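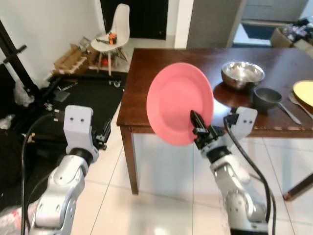 A robot that has only ever seen the job done well has no idea what to do when it goes badly, according to one of the operators at Sunari, and most of the arguments in the building come back to that point. The operator would keep every fumble. Others on the team would throw half of them away.

Sunari collects examples for household robots. Its present job, known in the office as Mernik, is about tables: plates, bowls and spoons picked up, turned, moved and put down again by a two-armed machine under human control. Each attempt is recorded from start to finish, with the camera views and the position of every joint. The recordings are then used to train a model that has to work out the movements for itself.

The target for the first stage was 545 usable recordings. By the end of July the team had 252. The slow part is the checking. An attempt may last less than a minute, but someone has to watch it back, mark where the grasp begins and ends, and decide whether it goes into the set.

Plates take up more of the schedule than anything else. A bowl gives the fingers a wall to close on. A plate lying flat offers a thin rim close to the table, and once it is lifted by one edge the weight hangs to the side. A pinch slightly off the right place lets it swing. Operators are asked to vary where they take hold, and to turn the plate at different speeds, so that the model doesn't learn a single angle and fail at every other.

Variety has to be planned. Left alone, people settle into a habit within an hour, and the recordings start to look alike. Sunari uses a printed sheet with nine starting layouts, and the operator moves to the next after six attempts. Colours are swapped too. An early model trained on too few dishes did well with those and reached past anything else.

The question of mistakes is still open. Obi, the tool used for the checking, has one label for a clean attempt and another for a recovered one, where the grip slipped and the operator put it right. Recovered attempts are kept. Dropped plates go into a separate folder, which the training run doesn't touch at present.

Suslow, which is paying for the work, wants the second stage to cover stacking. That means two plates in play at once, and both arms busy for most of each recording. The layouts for it are being drawn up now, and the first sessions will start when the remaining single-plate recordings are in.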